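**Member Forum > Lending Practice > Catalog and Returns**

## Piece counts on play food sets: per item or per set?

**illey_toylibrary** wrote:

Our library is revising its returns procedure and would appreciate the views of other member libraries. At present every play food set is cataloged as a single record with a written piece count on the lid. A set returned with one piece missing is withdrawn from lending until the piece is found or the family pays a replacement fee.

The result is a shelf of withdrawn sets. One of them, a 43-piece kitchen set, has been out of lending since April over a single missing fried egg. We are considering separate records for each piece. Has any library adopted this, and would it recommend the practice?

---

**stostton_lending** wrote:

Stostton adopted item-level records two years ago and does not intend to return to set records. Each piece has its own line and a condition code. A set may be lent with up to 4 pieces missing, provided that the gaps are printed on the loan slip. Families have accepted this without complaint.

The cost is staff time. Our catalog now stands at 3938 lines, and a large share of those are vegetables.

---

**kanaan_branch** wrote:

With respect to the previous post, we cannot recommend item-level records for a library of ordinary size. We tried the method on our play food and found that check-in at the desk took far too long on busy mornings. Lines were left open, and the records soon became less reliable than the old lid counts.

Our present rule is simple. The set is weighed on return and compared with the weight on the label. Only sets outside the permitted range are counted by hand.

---

**stostton_lending** wrote:

Weighing will not detect a substitution. We have received a tomato from another household's toy box in place of our own on more than one occasion. The weights were very close.

---

**draser_depot** wrote:

Draser uses a middle course that may suit the original poster. Large or distinctive pieces receive their own record and a photograph. Small, uniform pieces (peas, slices of bread, eggs) are held as a group with a count only. Spare pieces from retired sets go into a common drawer and may be used to complete any set of similar scale.

The main requirement for a photograph is that color and shape be plain enough for desk staff to match the piece.

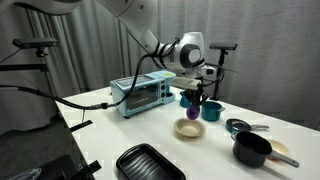

*Eggplant, purple, glossy. Individual record.*

Records of this kind take longer to create – that point is conceded – but they are made once, and the check-in itself is quick.

---

**kanaan_branch** wrote:

What threshold is applied for "distinctive"? In our experience staff will not agree on this.

---

**draser_depot** wrote:

Any piece of which the set contains only one. Cookware is always recorded individually, including lids.

---

**illey_toylibrary** wrote:

Thank you to all three libraries. We will test the Draser method on our withdrawn sets first. The replacement fee for single small pieces will be suspended during the test, and the fried egg will be drawn from spares if a suitable one can be found.

---

**stostton_lending** wrote:

We hold several surplus fried eggs and can send two by post. Please confirm the diameter.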